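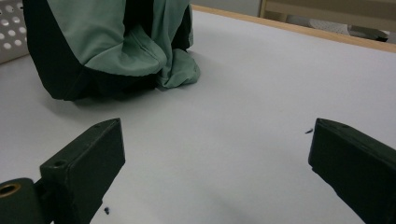
Crumpled garment on the white table, upper left. Two small dark specks on the tabletop.

April, Sunday, 4:10 pm. Folding bench, notebook 3.

Back on the garment folding comparison. The question is still whether the "crumple start" is a fair start, and I am less sure of it than I was when we wrote it down.

The protocol says: drop the garment on the white table, leave it in whatever heap it makes, find the hem, spread, fold in half, fold the sleeves or legs in, fold again. Score the finished packet on the grid sheet. The claim in the Volow write-up is that any heap is as good as any other heap as a start, so you can skip the fuss of setting it up. I don't buy it. A heap with the hem on the outside is half done already. A heap with the hem tucked under is a ten minute argument with yourself about which edge is which.

Log total stands at 1428 folds. Of those, 70 have a note about how the heap looked at the start. The rest have a score and no start condition at all, so whatever we say about "any heap" rests on those 70, and most of them are mine, and I know what I wanted to find.

On the black garments. Rampersad's sheet lumps dark and light together. I think that is a mistake. On a black knit the creases vanish into each other and you end up going by feel, or by the shadow along the table, and the shadow is faint under these lights. On a pale cloth you can see the layers. I'd bet a good part of the spread in the scores is just that. Can't prove it from the log, because color was an optional box until last month and people treat optional boxes the way you would expect.

The white table is supposed to help. It helps with the outline. It does nothing for what is going on inside the heap.

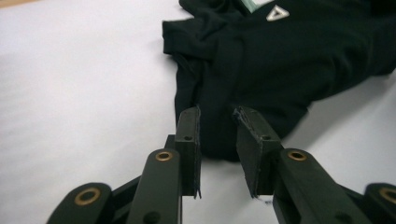
Black garment in a heap, lower edge toward the near side.

Lower edge: I keep writing "hem" in the log when what I mean is "the edge nearest me." They are only sometimes the same edge. Going back over last week's pages I found I had written hem for a neckline twice and for a side fold at least once. So from here on it's "near edge" until the thing is flat, and hem only after. Would someone please do the same on the Tetska pages or we can't merge them.

Other things that bother me:

The grid sheet rewards square packets. A slightly crooked packet that would sit fine in a drawer loses points to a square one with a sleeve bunched up in the middle. I scored both kinds side by side and the bunched one won. That is silly. I'd rather have a thickness reading too, even a rough one with the ruler.

Shake before spread. Zavby swears one hard shake before laying out cuts the work in half. Maybe. I tried it on the heavy cotton and it seemed to do something. On thin knits it mostly turned one heap into a different heap. Want a proper run of this with no shake on alternate tries before it goes in the instructions as fact.

Table wipe. Lint shows up badly on white and then travels onto black cloth. The checklist has a wipe at the start of the day only. I'd move it to between garments. Dry cloth is enough, the spray leaves the top tacky for a while and then thin fabric drags.

Smoothing with the flat of the hand from the middle out: still the best single habit as far as I can tell. No numbers on this one either, so treat it as opinion.

The 3548 figure on the planning board. That is the number of folds somebody decided we need by the end of the stretch. I can't find where it came from. If the start condition isn't being written down, doing more of them won't settle anything, we'll only have a bigger pile of scores with no start attached. I would take a few hundred done with the boxes filled in.

To do next:
- Add start condition to the form, required. Three choices is enough: near edge free, near edge buried, can't tell.
- Color required, light or dark only.
- Black garments in their own block.
- Shake / no shake, alternating, same garment, same hands.
- Ask Rampersad's side what they count as a finished fold. Their sheet and ours stop at different steps, I think.
- Find the other ruler.

5:25 pm. Changed the form. Old forms are in the tray under the window, use the backs for scratch.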